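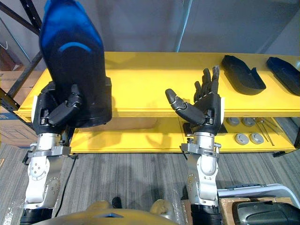
Ñahui Storage and Display Meeting
Minutes, July
Started 4.10 pm, in the back room as usual

1. Last minutes
Agreed, with one correction. The line saying the shelving was "generally liked" comes out. Three people liked it and the rest hadn't been asked. The minute-taker accepts this and would like it noted that the wording came from the Hinerex leaflet.

2. The yellow shelving
The Hinerex unit has been up since the spring and we were meant to decide whether to buy a second. The case in favour was put again: it is bright, people find it straight away, and the upper shelf takes the shoe-shaped trays side by side so you can see into them. The case against is that people found the old cupboard straight away too, and it was paid for.

The quote for a second unit is £361, or £401 with fitting. It was asked what fitting consists of for something that stands on the carpet. The leaflet does not say. The difference of £40 was thought steep for standing a thing upright, and there was no support for paying it.

There was a longish discussion about the colour. Hinerex say yellow "lifts the contents". The meeting could not establish what this means. Black trays do show up well on it, which was granted, but they would also show up on white, and a white one might not make the whole corner look like a loading bay. Ask whether other colours cost more. If the answer is a catalogue, do not bring the catalogue.

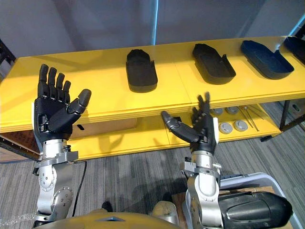
Upper shelf with the open trays, black and navy. Yellow unit under discussion, item 2.

3. The trays
It was claimed at the last meeting that the Hekine trays would end the muddle on the lower shelf. Members were invited to say whether they had. The general feeling was that the muddle had moved. Things that used to be mixed up on one level are now tidy on top and still mixed up underneath, and visitors only look at the top.

The trays themselves are shallow. One view is that this is good because nothing gets lost in them. The other is that nothing gets lost in them because nothing much goes in. A pair of laces, fine. A tin of polish, fine. Two tins and you are stacking - and once you are stacking you may as well have a box.

Shape was also raised. A tray in the outline of a shoe takes up the room of a shoe and leaves odd gaps either side. The supplier's answer is that the shape tells you what the contents are for. It was pointed out that we only keep shoe things on that unit, so there is little left to tell.

Hekine are offering a pack of 54 at a lower price per tray. Declined. We have no use for 54 of them and the price per tray is only lower if you wanted that many to begin with.

Agreed to go on with the trays we have until September, facing the same way if possible, and to put heel pieces and buckles in the navy and everything black in the black. It was said that black bits in a black tray cannot be seen. Agreed to swap this round.

4. Cleaning
The slatted yellow surface was brought up as a dust trap. A damp cloth goes over the ridges and leaves the grooves. Binus cleaning spray was suggested, on the strength of the label. The minute-taker asked if anyone had used it on anything and was told it smells of oranges. One bottle to be bought, not the case, and tried low down first.

Also the lower shelf. It sits back under the upper one and people put things away there by feel. Wiping it means taking everything off, so it waits for the next sort-out.

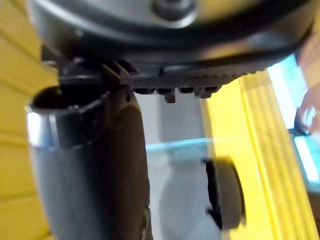 Ffion Pugh replied that the grooves were being made into more of a problem than they were. She does them with an old toothbrush while the kettle boils and has never needed a spray of any scent. She added that if the lower shelf were cleared once a month it would take ten minutes, and that the meeting had now spent longer than that talking about it.

The point was taken. Monthly clearing to be tried from August, toothbrush to live on the end of the upper shelf. The Binus bottle will still be bought, since that had already been agreed and was only one bottle.

5. Labels
Put off again. The proposal is for printed labels along the front edge of both shelves. Doubts about whether they would stick, and about who would change them when the contents changed. Handwritten card to be tried on the upper shelf first, nothing fancy.

6. Any other business
The old cupboard. Still in the passage, still empty, and not to be given away until the second unit is settled one way or the other.

Actions
Ffion Pugh: first clearing of the lower shelf; toothbrush.
Minute-taker: write to Hinerex about colours, and ask what the fitting is.
Everyone: put things back in the tray they came out of.

Closed 5.25 pm. Next meeting in September, same room.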